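Home | News | Features | Slots | Poker | Sign In

FEATURES: Gambling & Betting

7 min read

The Loyalty Ladder Nobody Climbs Twice

March 10, 2019

Four tiers. Bronze, silver, gold, and something called Summit, which has its own shade of purple. I joined the Prevden rewards club last May with a small deposit and a plan to keep notes. The notes are a mess. Most of what follows comes out of them.

Sign-up first. Quick. Name, address, a scan of my license, done before the coffee was. Welcome email the same minute. Then a second email, then a text. The club is free and you're in it wether you asked or not.

Points come from wagers, not deposits. Fair enough. Slots pay full points, roulette half, blackjack almost nothing. That part sits in the terms, under a heading called "Contribution," well below the stuff about birthday gifts. I play blackjack. So, bronze for a long while.

Silver takes 999 points. I had 212 after my first stretch of regular play, small stakes, an hour here and there. Did the math on a napkin and didn't love it. Switched to slots, which I don't even like, just to see the number move. And there's the whole trick, really. The bar at the top of the screen fills up and you want it full.
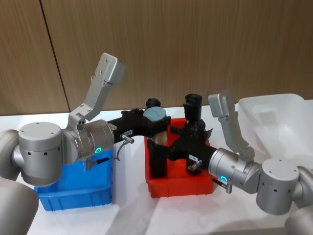
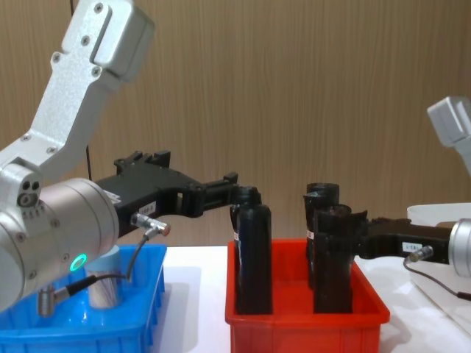
Bins in red and blue, a wood-grain wall behind.

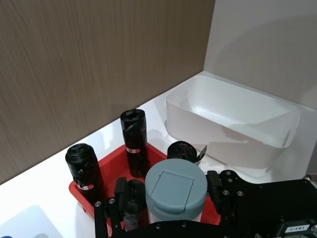 Silver, when it came, was 37 free spins on one game. One. Winnings paid as bonus money, and the bonus money had to be played through 42 times before I could take any of it out. I got partway. Then it was gone, and the bar had reset because tiers run month to month. Back to bronze. A cheerful email about it, too.

Lirton does this differently. Its club pays cash back on losses, small percentages, straight to the balance with no playthrough. Duller. No purple. I trusted it more, and played less, and those two things may be connected. The catch there is that you have to claim it yourself from a menu three screens deep, and it lapses. Missed it twice.

Turcotte has hosts. Real people, who write to you by first name once you spend enough. I never spent enough. A reader who did sent me some of the messages and they're friendly, chatty, very good at noticing a quiet week. Dinner vouchers, a hotel night. The reader added up the year's losses against the perks and asked me not to print either figure.

Then Skadus, the newest of the bunch, which dropped tiers alltogether. Flat points, one rate for every game, never expire. You swap them for play credit or you don't. The site looks plain next to the others and the slots library is thin. Support took a day to answer a simple question about limits. Still the only club whose rules I could repeat from memory.

If you're joining one anyway, read the contribution table before the welcome offer. Check when the tier resets. Set the deposit limit on day one, while the bar is still empty, and turn off the texts. My Prevden account is closed now. The emails went on for a while after that, the last one offering me double points on slots.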